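Prudia P2 – two-arm recording station for household tasks
Record, check and export demonstrations from one station. Hire or buy. 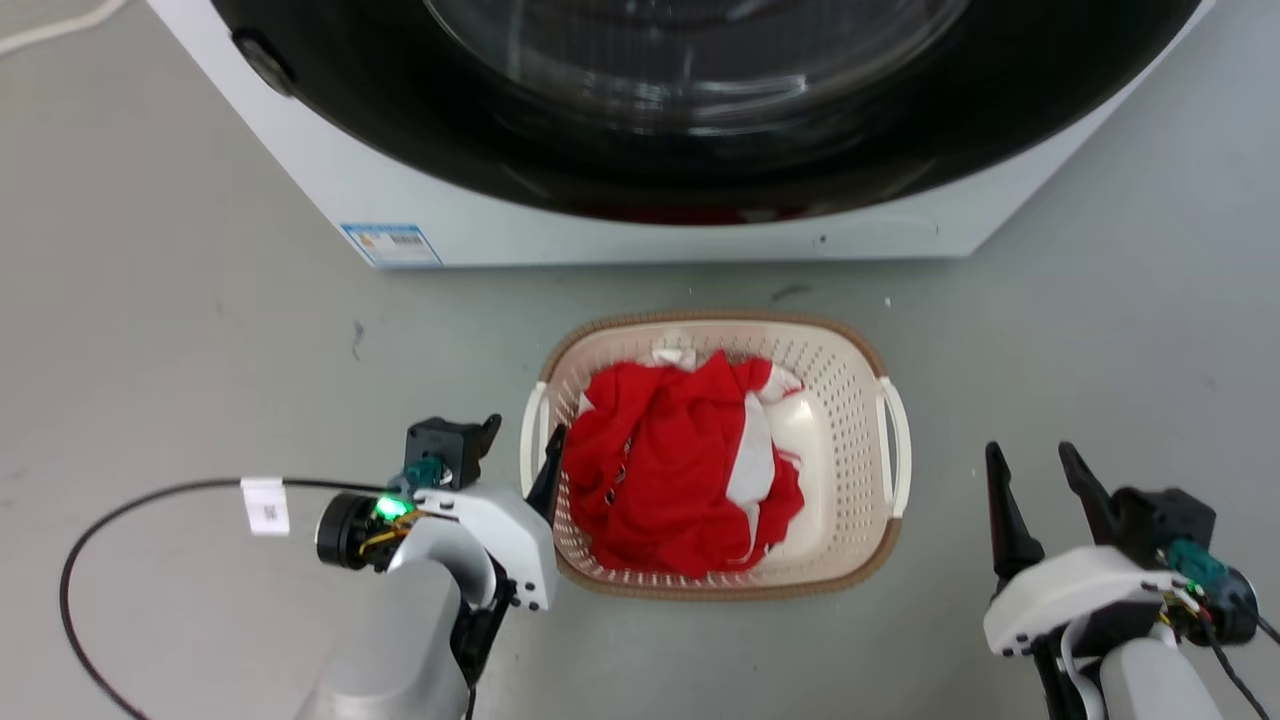

Head camera view, laundry task, basket at the washing machine. Both grippers at the handles end.

What it is

A two-arm station for collecting demonstrations. An operator drives both arms by hand from a pair of leader arms, the station records everything, and you take away episodes ready to train on. Built by us at Kodikara, in the Brestbridge workshop. Same build we use for our own collection work, so the faults get found by us first (mostly).

Came out of the laundry work. Baskets, machine doors, sorting, folding. It does kitchens and desks too but cloth is where we've spent the hours and the default settings show it.

What's in the crate

Two follower arms with two-finger grippers, fitted and tested
Two leader arms, same joint layout, with trigger handles
Head camera on an adjustable post
Two wrist cameras
Rolling base, lockable castors
Recording computer, Prudia Record already installed
Foot pedals (start / keep / bin)
Cable set, labelled both ends
Spare finger pads, 8
Calibration board
Printed setup guide. Please do read the bit about the castors

Not in the crate: monitor, desk for the leader arms, any household appliances. People do ask.

Recording

Head and wrist cameras, joint positions, gripper opening and operator commands, all on one clock. Cameras run at 60 frames a second. You can drop that in the settings if disk space is tight, joint data stays at full rate either way.

Each episode saves with task name, operator initials, start layout and a keep/bin flag. Notes field is free text. Use it. "Sleeve caught on left finger" is worth a lot to whoever is cleaning up the set three weeks later.

Binned episodes are kept in a seperate folder until you clear it. We'd hang on to them. Failed grasps are useful if you're training anything that has to tell a good attempt from a bad one, and you can't go back and collect them on purpose very well – they come out looking staged.

Pedals are the big time saver. Hands stay on the leaders, left foot starts, right foot keeps, heel bar bins. Takes a new operator a morning or so to stop looking down.

Laundry task pack

Optional, free with purchase, small charge on hire. Contains 23 written tasks with start layouts, success rules and a short operator script for each. A few of them:

Lift basket by both handles and set down
Slide basket up to machine
Move one garment, basket to drum
Empty basket to drum
Empty drum to basket
Open door, close door
Pick out whites from a mixed basket
Turn a sock right way out (hard. Budget for a lot of bins)

Layouts tell the operator what to change between episodes: where the basket sits, how full, which colours, which way round the handles face. Change something every time. A set where the basket never moves teaches the arms where the basket was.

The pack includes our reference set, 391 kept episodes, recorded on a P2 so the camera positions and arm geometry match yours out of the box. Handy for a first training run before your own data is in, and for showing new operators what a decent pace looks like. Slower than they think, usually.

Export

Per-episode folders, video plus a flat table of joint data. Converter scripts for the common training formats are on the computer already and the source is there to edit. No account, no upload, nothing leaves the machine unless you send it. Files are yours.

Setting up

Power, network if you want it, level floor. Roll it in, lock castors, run the calibration board in front of all three cameras, drive each joint to its stop when asked. Two people for the unloading please, the base is heavy.

For floor-level work (baskets, low drawers, front loaders) put the arms on the lower mounting and tilt the head camera well down. You want the whole basket and both grippers visible all the time, plus enough of the appliance that the door position is obvious. Top of the machine doesn't matter much.

Keep loose cable out of the arms' reach. Clips are supplied. Check them at the start of every shift, they do work free.

Shiny floors and glass doors are fine for recording. If your lights flicker on video change the exposure setting, second tab.

Buying or hiring

Purchase: built to order, current lead time is into October. Includes one day's training at your site or ours.

Hire: by the month, two month minimum. Training charged separately. Hire goes towards purchase if you decide inside the first term.

Operators: if you have the station but not the people, Hashini Biswas runs the collection team at Brestbridge and can quote for trained operators by the week. Same team, same success rules as the reference set.

Prices on request. They depend on arms mounting, spares and where it's going. Ask for Theophilus Zakaria.

Questions we get

Can one person run it? Yes. A second person resetting the layout makes it almost twice as quick though, worth it for anything with clothes.

Can I use my own grippers? If they fit the wrist plate. Send drawings to Sunil Siriwardena first. Finger pads are a standard part and swap in minutes.

Does it come with a trained model? No. It's a collection station. The example training script will get you a baseline from the reference set, after that it's down to you.

Can I play a trained policy back on it? Yes, same arms, same cameras. Keep someone at the stop button and run at reduced speed to begin with.

How many episodes do I need? Depends on the task. Start with one simple one, train, look at where it fails, collect more of that. Mizanur Debnath is happy to talk it through on the phone before you order.

Will it lift a full wash? Damp and full, no. Part loads only, see the payload table in the guide. Arms will fault and hold if overloaded, clear it from the leader side.

Is the old Dreltness base compatible? Arms yes, camera post no. Adaptor bracket available, ask.

Support

Phone and email in working hours, remote help if you allow the connection. Spare pads, cables and pedals are normally in stock. Complete arm swaps go out from Brestbridge, keep the orginal crate for sending the old one back.

Software updates are free for as long as we support the P2. Release notes come with each one – read them before updating mid-collection, a change in file layout halfway through a set is no fun for anyone.

Page updated 17 Sep 2020, Jamila Amarasinghe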